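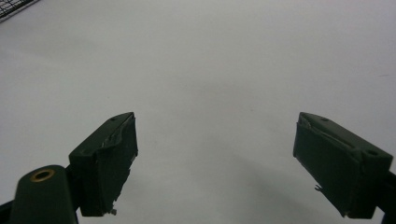

We're looking for people to come try our hand-held gripper kit before we put the next version on sale, and I'd love for you to be one of them! The kit is a pair of grippers you hold yourself, one per hand, and you use them to do ordinary chores so a robot can learn from it later. The padding on the fingers is my biggest worry right now. It wrinkles, the edges lift, little bits fray off at the bottom, and I want to know how much that bugs you when you're trying to hang on to something. No experience needed, just two working hands and opinions (strong ones are great).

You'd spend 8 hours with us at Tullmont, split over two visits in February. We pay $540, and lunch is on me. Most of it is table work, like moving a drink can in or out of a wire basket, then telling me what felt clumsy. You'll have a cable on each gripper, so tell me if those get on your nerves too. 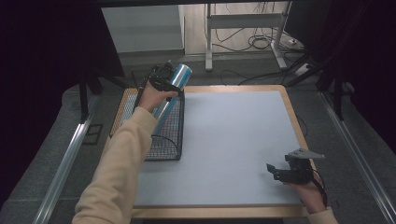 Posted by Bergþóra Bundgaard, Tullmont
November 14, 2021

If you have small hands or you're a lefty, please please write, we've had too few of you so far! Send a couple of lines about yourself through the contact form and put "gripper testers" in the subject. Bent Mogensen does the scheduling and will get back to you with open times.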